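Report the Attempts, Then Report the Rate

A position essay from the Laizer Program on Manipulation Research

Success rates have become the common currency of robot learning. A group trains a policy, runs it a fixed number of times, and prints the share of runs that ended well. Funders read that number first. Reviewers often read little else. It is the view of this program that the number, standing alone, has stopped telling readers what they need to know, and that the field should change how it reports work on handling soft and jointed goods.

The case that prompted this essay is our own. Over the past year the Wedmont bench collected 2,000 demonstrations of two-arm work on shoes and their parts: taking hold of a shoe, lifting and turning a sole, placing an insole, moving a lace out of the way. After review, 1,317 of these were accepted for training. A further 363 were set aside as usable in part, and the rest were dropped. The policy trained on the accepted set did well enough in testing that an early draft of our report opened with its success rate. Thiện Tiêu, who led the review, asked that the draft be withdrawn until the rejected runs had been described in equal detail. The request was correct, and the delay it caused was worth accepting.

When the rejected runs were read closely, they did not look like random error. Many shared the same few conditions. Laces lay across the place where a gripper needed to close. One arm held a part in a position that blocked the wrist camera's view of the next part. Small debris had gathered on the work surface and had not been cleared between runs. Each of these conditions is ordinary in any workshop that handles footwear. By removing them from the training set, we had taught the policy that they seldom occur. By removing them from the test set as well, which the first draft did, we had made sure that no reader would find out.
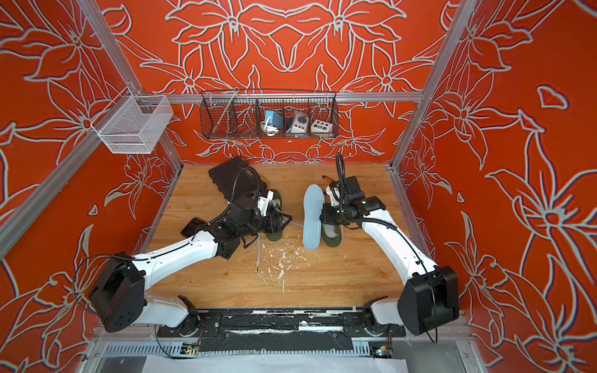

WEDMONT, October

The Wedmont bench places two arms on either side of a wooden work surface, inside an enclosure with patterned orange walls. In this run the left gripper has a dark, textured sole raised at an angle while the right gripper points down over one of two olive-green shoes. A light-blue insole lies between the shoes, a gray lace trails out from under the left gripper, and white flecks are scattered over the wood. Under our first review rules, a start with a stray lace or visible debris could be rejected before the arms had done anything at all.

There is a fair argument on the other side. Kimutai Kombo, who directs the Nasto group's work on grasping, has held for some time that early research must control its conditions, and that a method tested on every kind of clutter at once will teach its authors very little. We agree that control is needed. A clean start makes it possible to compare two methods on equal terms, and a young method deserves that chance. Our objection concerns what is left out of the published account. A controlled result should state the controls, including the rules by which runs were removed and the number removed under each rule.

The same duty applies to the look of the workspace. A policy that learns from camera views may come to depend on a wall, a pattern or a fixed object that has nothing to do with the task. A busy background does not settle the question, and neither does a plain one. The background has to be changed, and the result before and after the change has to be printed.

The program has therefore adopted three rules for its own reports. Every success rate will appear beside the number of attempts made and the number excluded. Every rule for exclusion will be written before collection begins, and any later change will be noted. Each report will also include a test on excluded starts, even where the result is poor. The revised shoe report follows these rules and includes 18 failed runs described from start to finish.

We ask the other groups that share the Trirkex test plan to consider the same terms for their next round. The added work is modest. Most laboratories already keep the records, and the main cost is a lower number on the first page. Funders can help by asking for the excluded runs at the time of review and by declining to rank proposals on a single rate. Comments on the draft terms may be sent to the program office, and those received before the next planning meeting will be circulated with the agenda.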